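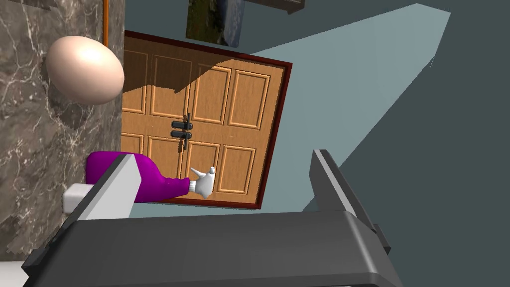 Wooden double door beside a marble wall (computer rendering)

Questions people ask me about the Momdale letter-writing group

I'm Arben Shehu and I've run the letter-writing group in Momdale for 5 years now. We write to and for people who are locked up for what they said, wrote or organized. I get the same emails over and over (which is fine, keep them coming!), so I put my answers in one place.

Do I have to be good at writing?
No! Three or four plain sentences will do. Say who you are, say what you want the official to do, say thank you and sign it. My first letter had two spelling mistakes and a coffee ring on it and I mailed it anyway.

Who do we write to?
Mostly justice ministers, prison governors and embassies. We also write straight to prisoners when their family or lawyer tells us it's safe. Please don't write to a prisoner on your own before checking with me, as a letter can make trouble for some of them.

What should I leave out?
Insults, threats, and anything about party politics here or over there. Cards to prisoners should stay away from their case too. Talk about your garden, your dog, the soup you burned. One man wrote back to ask how my tomatoes were doing, and I was grinning for a week.

How many letters do you send?
Last year it was 480, up from 360 the year before. The October evening alone gave us 78, and my hand still hurts thinking about it.

Do they do any good?
I can't prove that a single letter ever opened a cell. What I do have is a folder of notes from families saying the mail got through and that it mattered to them. Some cases go quiet for years and I never hear how they end, and I won't pretend that's easy.

Can I just send an email?
Sure, and for urgent cases it's better. For everything else I still like paper, mostly because I like stamps.

Is my name going to end up on a list?
I can't promise what another government does with its mail. If you have relatives in the country, or you plan to travel there, skip that case and pick a different one. You don't have to tell me why.

Who pays for postage?
We pass a jar around. The Papadopoulos bakery gives us the back room for free, and Plakico, the print shop on the corner, lets us have their leftover envelopes (some are bright green, sorry).

I live in Wemton. Is there a group closer to me?
Not yet, but two people there have asked me the same thing, so write to me and I'll put you all in touch. I'm happy to come over for the first evening and bring addresses, pens and way too many green envelopes.

What time do you meet?
7 p.m., and we're usually done by 9. Kids are welcome if they can sit near wet ink.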